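About Cleltera

Cleltera is a shared robotics workshop in Bloxham, started by Chi-keung Shek and two friends who had run out of space at home. We now have nine members, and most of us work on the same project: Trostano, a two-armed robot that we're building from the simulator up! 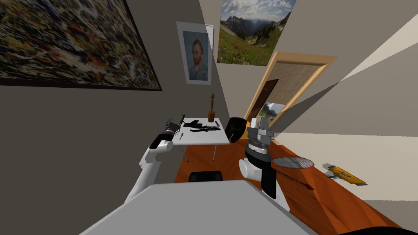
Trostano in our simulated room, both arms forward.

Every idea gets tried in the simulator before a single bolt is turned. The room has a small table, black chairs, paintings on the walls and even a racket on the floor – we love adding things to it.

What we're working on

Reaching is the big one. The left arm has to get its gripper to the edge of a cluttered table while the right arm stays clear, and we've rewritten that code eight times (and enjoyed nearly all of them).
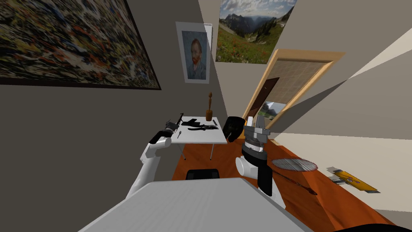
Grippers

Our gripper is called Gredano, and it has its own little fan club. Two light gray fingers on a dark, boxy palm, and a view from just behind them so we can judge the gap when they're open.

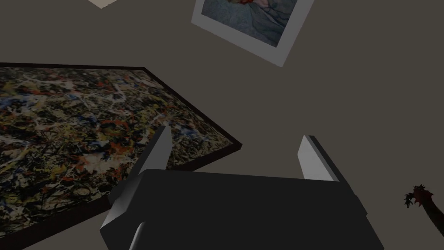 Come and build with us

The workshop opens at 9 every Saturday. Bring a laptop, bring a half-finished arm, or just bring questions – there's always a spare stool and someone happy to talk about motors.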